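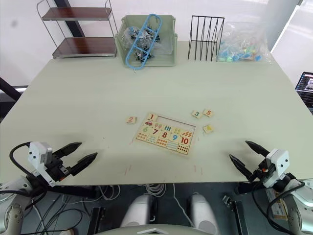

Clillholm Toy Library – Frequently Asked Questions
April 2023
By Lakmal Weerakoon

How do I join?
Fill in the form at the front desk and bring something with your current address on it. A power bill is fine. A birthday card from your nan is not, although we have been shown one.

How many toys can I borrow?
You may take 2 at a time, for a fortnight. A train set counts as one toy, a rule that certain families discovered very quickly.

Do puzzles count as toys?
Yes. Number puzzles go out most often with the under-fives, and come back with the most apologies. Please check the tray before you leave home, then check under the couch.
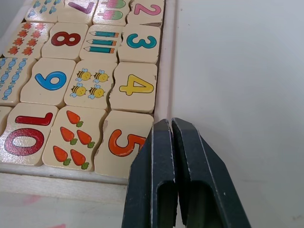

Number puzzle tiles in their wooden tray, including a purple 7 and some popsicles.

What if we lose a piece?
Tell us. One missing piece costs $2 – a missing puzzle costs rather more. Pieces posted through the returns slot in an unmarked envelope are accepted without comment.

Can I donate toys?
We'd love you to, provided they're clean, complete and have an off switch. We have enough drums. Anything larger than a trike needs a phone call first, as the Bokbridge branch is still finding a home for its second cubby house.

Do you wash everything?
Plastic toys are washed when they come back and wooden ones are wiped down. Soft toys go through the machine and look betrayed for a day or so.
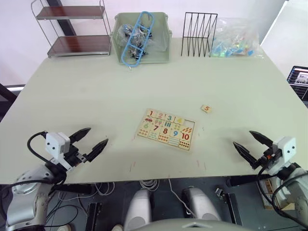 Number puzzle on the green table, with the shelf and storage basket at the far edge.

Can I renew online?
Yes, unless another member has reserved the toy. Your child's feelings on the matter are noted but don't extend the loan.

Where do I park?
Behind the hall, off Laaksonen Lane. The spots out front belong to the bakery, and the bakery does check.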